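Two grippers, one bottle, and a whole lot of rail grease

I have been promising a maintenance post for ages, and September is when I do the big service on the bottle cell, so you're getting it now while my hands still smell like solvent.

Quick recap for anybody new. The cell is two arms that share one table. They pick up drink bottles, pass them around, and work on the caps, and I look after all of it: fingers, cables, wrist cameras, software, crumbs. I love this machine. I also spend a silly amount of time with a hex key in my hand because of it.

My service interval is 1,000 grip cycles for the small stuff and whenever-it-sounds-wrong for the big stuff. This month it sounded wrong. One gripper had started making a dry little chirp at the very end of its closing stroke, and the open position had drifted enough that I could see it in the log before I could see it by eye.

So, power off, air out of my lungs, fingers off.

The fingers come off first because everything else is easier without them poking you. Mine are held on with small screws through the black mounting plate, and I used to toss those screws in a cup. Don't do that! Two of the lengths are close enough to fool you, and the long one in the short hole will bottom out before it clamps anything. I now stick each group to a strip of tape in the order it came out. It takes a minute and I haven't stripped a hole since.

Next comes the rail. I wipe it with a lint-free cloth until the cloth stays clean, which this time took five cloths. The old grease had gone gray and a bit gritty, and there was the chirp, I'm pretty sure. Fresh grease goes on thin. I used to pack it in like I was icing a cake, and all that did was catch dust and fling a line of goo across the table. A film you can barely see is plenty. Run the carriage back and forth by hand, wipe off whatever squeezes out at the ends, done.

I've been using Paju grease for this and I like it a lot. Before that it was whatever tube was in the drawer, and yes, the difference is real (the carriage moves with one fingertip now, I keep pushing it just for fun).

While the fingers were off I checked the faces too. Matte faces are what you want on smooth plastic. If they start to shine, they've been slipping, and I scuff them with 400 grit in one direction, across the grip, very lightly. After that a wipe with alcohol and they go back on.

Then the cable. Cable routing is my favorite part and I know that's weird. The wrist turns a lot in this job, and a cable that looks tidy with the arm parked can be tight as a guitar string at full rotation. I give it a nice fat loop, tie it close to the mechanism, and then jog the wrist slowly to both limits with my hand near the stop button. If the loop touches a finger or drags over the rail at any point, I cut the ties and start over. This round I started over twice.

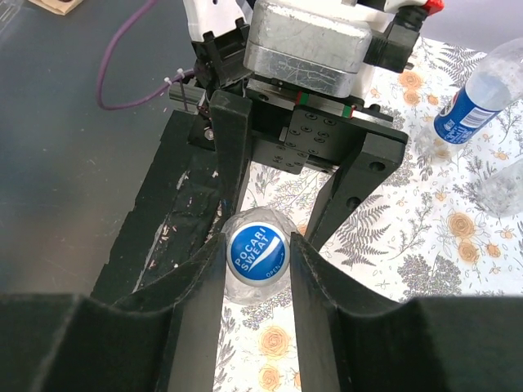

Once everything is back together there's the alignment check, and I do it with a real bottle instead of a gauge block. A gauge block doesn't squash. A thin plastic bottle tells you right away if one finger is arriving early, because it gets nudged sideways before the other side makes contact. I jog one arm in, watch the wrist camera, and look for both tips to meet the cap together. Then I bring the second arm over and do the same from its side. Slow speed for all of it, with the force limit turned way down.

My first try was off by a hair. One finger touched early, so I loosened its screws, slid it over with a shim, and snugged it back up in a cross pattern. Second try was better. Third try was lovely – both tips landing so evenly that the bottle didn't twitch.

After that I re-homed both grippers, saved the new open and closed positions under a fresh name in Veramon (I never overwrite the old file, I got burned once), and ran 300 slow cycles while I ate lunch next to it. No chirp! I had it sitting on the desk beside me for the whole run and all I could hear was the fans.

A few leftovers from my notes:

The wrist camera lens wants a wipe every time you touch the grease. Every time. Greasy fingerprints look exactly like a focus problem and I have lost an evening to that.

Buy more zip ties than you think you need.

If the gripper has been rebuilt, redo the shared zone limits before you let both arms move at once. Mine had a few millimeters of new reach on one side, and that's enough to matter when they meet over a cap.

Next up is the connector on the wrist, where the boot has been getting stiff. Likis has a softer one that should fit and I've got it on order, so I'll write that up once it gets here.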